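January, 11.40 at night, and I'm only writing this because Jucélia Macedo made me promise to keep a diary of the microphone job. So, hello, diary!

We want 200 good examples by the end of the month and I have 47. Jucélia says the people at Cunden needed 1000 before their model did anything sensible with a clip, but theirs was a fussier gripper (and, between us, a worse table). I spent the whole morning on Drudo, our recording program, which kept dropping the left arm's joint readings, and had a very cross sandwich at two. 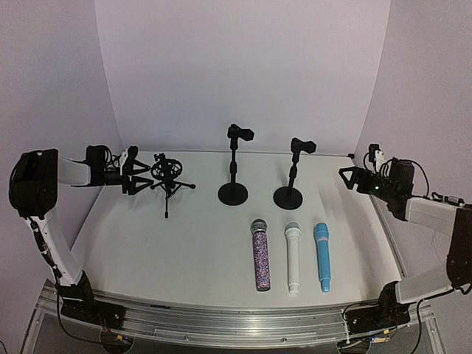 After the sandwich it behaved. I'd been starting every run with the things in the same places, which is lazy, and Jucélia spotted it straight away when she scrolled through the files. She wants them shuffled every single time, or the model will just learn the spots by heart. Fair enough! My shoulders ache from driving the leader arms, though, and I still go in too fast with the right one.

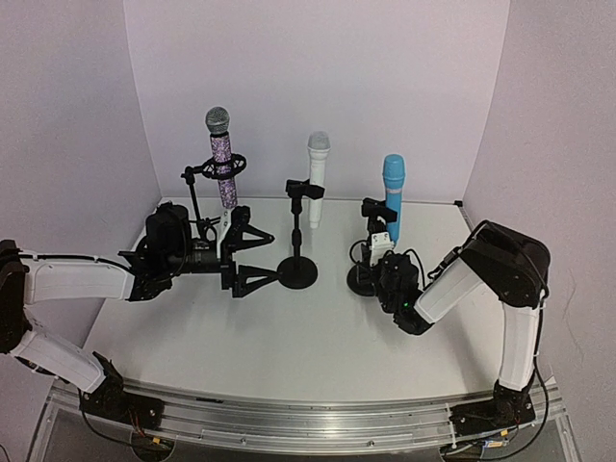 I've started giving each run a proper note, partly so Salinas can sort them without ringing me up. My marks are a bit soft, I think. Run 1107 (Holtau's numbering, don't ask) got a long one: glittery mic in the round shock mount, white one in its desk clip, blue one upright with the right arm at it. I do like the blue one, it's so easy to pick out on that white table. Tomorrow I must ask whether half-finished runs count, and bring a cushion.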